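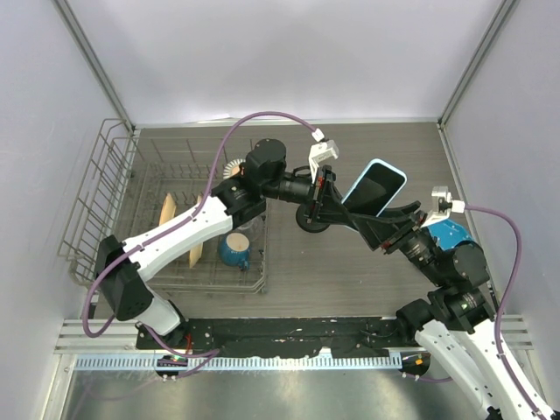
Abril
Por Jade Dhillon

4. Lavado y cuidado de las prendas Muva

Esta sección se aplica a la ropa interior, los bañadores y las camisetas de compresión de la línea Muva. Para los cinturones y arneses de la línea Pirnlow, consulte la sección 6.

4.1 Antes del primer uso

1. Retire el cartón interior y la tira adhesiva de higiene. En los bañadores, despegue la tira despacio y en el sentido de la costura.
2. Corte el hilo de la etiqueta colgante con tijeras de punta redonda. No tire de él: va cosido a la cinturilla.
3. Lave la prenda sola, en agua fría y sin suavizante. Los tonos burdeos y azul noche sueltan algo de tinte en los dos primeros lavados.
4. Séquela en plano antes de probársela de nuevo.

Nota: las prendas lavadas no admiten cambio de talla. Si tiene dudas, pruébesela encima de otra prenda interior y compare con la tabla de la sección 2.

4.2 Lavado a mano

1. Llene el lavabo con agua a menos de 30 grados.
2. Añada una cucharadita de detergente líquido para prendas delicadas y remueva hasta que se disuelva.
3. Sumerja la prenda del revés y déjela en remojo 10 minutos. Los bañadores usados en piscina necesitan antes un aclarado con agua del grifo.
4. Presione el tejido con la palma de la mano. No frote la cinturilla ni el logotipo termosellado.
5. Aclare hasta que el agua salga limpia.
6. Envuelva la prenda en una toalla y apriete. No la retuerza.

4.3 Lavado a máquina

1. Cierre los corchetes y anude el cordón, si lo hay.
2. Dé la vuelta a la prenda e introdúzcala en una bolsa de malla. En la bolsa mediana Tuten caben hasta 6 prendas interiores o dos camisetas de compresión.
3. Elija el programa de delicados en frío, con un centrifugado máximo de 1000 revoluciones.
4. Saque la bolsa en cuanto termine el programa.

PRECAUCIÓN: no use lejía ni quitamanchas con cloro. El elastano amarillea y pierde recuperación, y ese daño no lo cubre la garantía.

PRECAUCIÓN: no mezcle estas prendas con vaqueros, toallas o cualquier artículo con cremallera. Los enganches en la malla calada no se pueden reparar.

4.4 Secado y planchado

1. Extienda la prenda en horizontal, a la sombra. Si usa tendedero, cuélguela por la entrepierna y no por la cinturilla.
2. Espere al menos 8 horas antes de guardarla. Las copas y los forros acolchados tardan más que el resto.
3. No utilice secadora ni la coloque sobre un radiador.
4. No planche. Las arrugas del algodón modal desaparecen con el uso.

Nota: el hilo satinado Agarwal de las series de edición limitada no tolera el vapor. Mantenga también alejadas las planchas verticales.

4.5 Almacenamiento

Doble las prendas por la mitad, con el logotipo hacia fuera, y guárdelas en un cajón seco. Los bañadores deben guardarse sin restos de sal o arena. Evite las bolsas de plástico cerradas en estancias largas; la bolsa de tela que acompaña a la prenda sirve para viajes y para el armario.

Si la cinturilla se enrolla después de varios lavados, humedézcala, estírela con los dedos y déjela secar en plano bajo un libro. Si vuelve a enrollarse, revise la talla en la sección 2.

Atención al cliente de Muva: use el formulario de contacto de la tienda | © Muva. Todos los derechos reservados | Volver arriba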